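# Notebook, February - starch paste, batch 4

Carrying on from batch 3, which was too stiff by morning and had a skin on it thick enough to lift off with a fork. Aim of this batch: a wheat starch paste that stays brushable for a full working day and still holds a Csonka cover cloth to board without lifting at the turn-ins. Anikó Jakab wants one recipe for both the cloth and the paper work. I doubt one recipe will do both but have agreed to look.

## Starting point

Batch 3 was one part starch to four of water by weight. Soaked one hour, cooked in the double pan, stirred by hand. Open time on the brush was poor and it dragged on the Skeler endpaper stock badly enough to raise the surface.

Batch 4 changes two things. I know, one at a time. There is only enough of the old starch for two more full batches and I would like to keep one back for comparison.

- starch to water 139 g to 1000 g (was 250 to 1000)
- soak overnight instead of one hour

Water is from the filter jug. Left standing to come up to room temperature, which it had by 7:40.

## Cook

Poured off nothing after the soak. Some recipes have you decant the top water and replace it. Did that for batch 2 and could see no difference in the dried film, so it stays in.

Went on at 8:05 in the double pan, low heat, wooden spoon. Notes as I went:

- 8:05 thin, milky, no resistance
- 8:14 first drag at the bottom of the pan, scraped continuously from here
- 8:17 turned. It goes from milk to custard in less than a minute and there is no use in being on the phone for it
- 8:20 color has gone from flat white to slightly translucent, gray where it is thin on the spoon
- 8:47 off heat

So 30 min from turning to done. Batch 3 got less than half of that, and I now think the undercooking was a bigger fault than the ratio. An undercooked paste has a chalky feel between finger and thumb. This one feels slick and has some pull when the fingers are separated.

Lid on, pan stood in cold water, stirred every few minutes until it was cool enough to hold the pan by the side. Then into the covered jar with a thin layer of water on top. That layer gets poured off before sieving.

Yield into the jar was lower than what went in, naturally. I did not weigh it. Should have. Next batch: weigh the empty pan first and write the figure on the lid.

## Sieving

Through the horsehair sieve twice, pushing with the flat of the bamboo spatula. First pass slow, second pass very easy. Residue on the first pass was small and was mostly skin from the pan wall.

Split into three lots after sieving:

- 4A: as sieved, no added water
- 4B: thinned with water to the thickness of heavy cream, judged by eye
- 4C: 4A mixed with PVA, three parts paste to one part PVA by volume

The PVA is the Brillon, from the tub opened last month. It had a few strings in it near the rim. Took from the center.

Labels on all three. The last set had the labels on the lids and the lids got swapped during washing up, so these are on the jars.

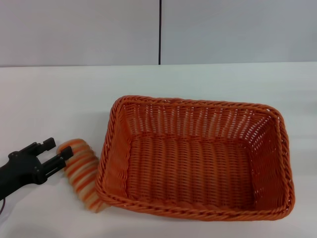 ## Test strips, cloth to board

Board is the 2 mm gray, offcuts from the Jivham ledgers. All cut with the grain running the long way. Cloth is the Csonka in the dark green, cut to 40 mm strips with a 15 mm turn-in at each end. Pasted the cloth, left it one minute to relax, put it down, boned through silicone paper, then under the weight between blotters.

Pulled the first set after four hours and the second set will be left until tomorrow. Four hours is too early to judge 4A and 4B properly, but it is what the job gets in practice when we are behind.

4A: good wet tack. Cloth could be shifted for the first two minutes or so and then stayed put. Corner of the turn-in stayed down without being held. At four hours the cloth peels with effort and brings some gray fiber with it along most of the strip. No strike-through on the face of the cloth. Slight pull on the board, concave to the cloth side, as expected.

4B: too wet for this. Cloth grew noticeably across the grain and I had to trim one strip after it was down. Strike-through in two spots where the brush was overloaded. Peels at four hours with little effort. Not suitable, and I am not going to bother with the overnight pull except to finish the row in the table.

4C: strongest of the three at four hours, board fails before the bond does. Shorter working time than 4A. Less pull on the board. It does leave a slight shine where it gets onto the face, and it does not come off with a damp sponge once it has started to dry, whereas 4A does.

## Test strips, paper to paper

Skeler endpaper stock, cream, to itself and to the board.

4A needed working into the brush on a spare sheet first. Once the brush was evenly charged it went on without dragging. No raised surface this time. Two small lumps, both from the brush and not from the paste; there was old glue up in the ferrule. That brush is now in the sink.

4B is what this paper wants. Lies flat, goes on thin, can be lifted and put back for several minutes. Dried flat under weight, no cockle that I can see against the window. One edge is a bit starved where I was stingy at the margin.

4C was not tried on paper. The endpapers need to come off again if the next person wants them off.

## Table so far

| Lot | Cloth, wet tack | Cloth, 4 h peel | Paper, spread | Paper, flatness |
|---|---|---|---|---|
| 4A | good | firm, fiber pulled | fair | good |
| 4B | poor | weak | good | good |
| 4C | good | board fails | not tried | not tried |

Overnight columns to be added.

## Open time

Brushed each lot out on melamine with the same brush, washed between, and touched with a knuckle every minute until it stopped transferring.

- 4A: 11 min
- 4B: 14 min
- 4C: 6 min

The room was dry, with the heating on. These will be longer in summer and I would not compare them with the figures from last year's notebook, which were taken in August with the door open.

One thing on the method. The knuckle test depends a lot on how hard one presses. I did all three myself within the hour, so they are at least comparable with each other. If anyone repeats this, do all the lots and do not add a single number to my list.

## Keeping

The 4A jar was opened again at 4:30 in the afternoon. No skin, no smell, slightly thicker than at noon but it brushed out again after a minute of stirring. That is the main thing asked of it and it passes for one day. Moved to the cool shelf, not the fridge. Batch 1 went in the fridge and came out as a block with water around it, and never went smooth again however long it was sieved.

No preservative in any of these. I would prefer to cook small and often. Anikó would prefer to cook once a week and has a point about the time it takes. To be argued later with some keeping figures in hand.

## Quantity for the ledger job

Rough working, to see whether small batches are even practical. Measured the draw-down on one full case from 4A: jar before and after, on the small scale, brush left standing in the jar both times. Used 34 g, including what went onto the waste sheet.

There are 14 ledgers left in the Jivham order. 14 x 34 = 476 g for the cases. Endpapers on top of that, from the thinned lot, not measured yet. So one cook of this size ought to cover all the cases if we could do them in a day, and we can't. Two cooks at half size, on two days, looks sensible. I don't know if a half-size cook behaves the same in that pan. The layer would be shallow and it may catch at the edge before the middle has turned.

## Comments on the ratio

139 to 1000 cooked out thicker than I expected on paper. The overnight soak and the longer cook both take up more of the water, I assume, and some goes off as steam with the lid off. I can't separate the two from this batch. The kept-back starch could settle it: same ratio, one hour soak, same cook. If it matches 4A then the soak can be dropped and we gain an evening.

Also possible that the sieve is doing more than the recipe. Batch 3 went through the nylon sieve, one pass only. Forgot that when I wrote "changes two things" at the top. Three things.

## To do

- pull overnight strips first thing, before the heating comes on
- 4B cloth strip: finish the row, then discard
- weigh empty double pan, write on lid
- clean ferrule on the 30 mm brush or retire it
- check the 4A jar at 24 h and 48 h, smell and spread
- half-size cook in the same pan, note the time it turns
- ask Anikó whether the Jivham spines get the 4C or straight Brillon, as the spec sheet says only "adhesive"
- more blotters, the stack is down to the stained ones

Added at 5:50: turned over one of the 4C strips when putting the weight back and the board has warped less than I wrote above. Nearly flat. Leaving the original note as it is until the overnight reading.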